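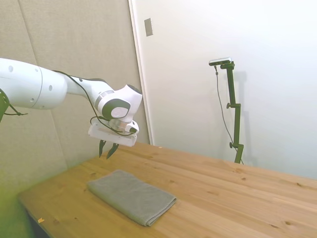

Teaching an arm to fold: a conversation with Malou Ásgeirsdóttir

Towels are a poor choice for anyone who wants quick results, and Malou Ásgeirsdóttir chose them in April for that reason. She runs the demonstration work at Inach, where operators record a task by moving the arm themselves or by driving it from a second controller. The recordings are then used to train a policy.

"A rigid part has one pose. Cloth has a shape that changes each time you touch it," she said. "If the recording method has a weakness, a gray towel on a wood table will find it."

The group began with hand guiding. The operator puts the arm in a compliant mode, takes hold of it near the wrist and walks it through the fold. Ásgeirsdóttir considers this the faster method to learn. Her objection is to the data. "Your hand is in the camera view for the whole episode. At run time there is no hand. You can mask it, replay the trajectory and record again, or accept the mismatch. We tried all three."

Replay worked for picking up blocks. It failed on cloth, she said, when the towel started a few millimeters from its original position and the fingers closed on air.

Most recording has since moved to remote control. The operator sits at a bench and watches the camera feeds, with no direct view of the table. That restriction was proposed by Yu-ting Mak, who handles calibration. "If the operator can see something the policy can't, the demonstration contains decisions the policy has no way to copy," Mak said. The first operators disliked it. Grasping one layer at a folded edge took them several attempts, and depth was the main complaint.

The current set holds 929 episodes, recorded at 30 frames per second. Episodes longer than 30 seconds are reviewed by hand before they go in. Ásgeirsdóttir does not discard the slow ones automatically. A missed grasp followed by a clean recovery is kept and tagged; a long pause is trimmed.

Asked about differences between operators, she was brief. "They matter more than I expected. One person folds from the near edge, another from the far edge. Mix those without a label and the arm hesitates between them." The group now uses 2 operators per task and a written fold order.

Cable routing is the other item on her list. A loop that is too short pulls at the wrist during large rotations, and the operator corrects for it without noticing. The correction ends up in the data.

She plans to repeat the comparison with a thinner cloth.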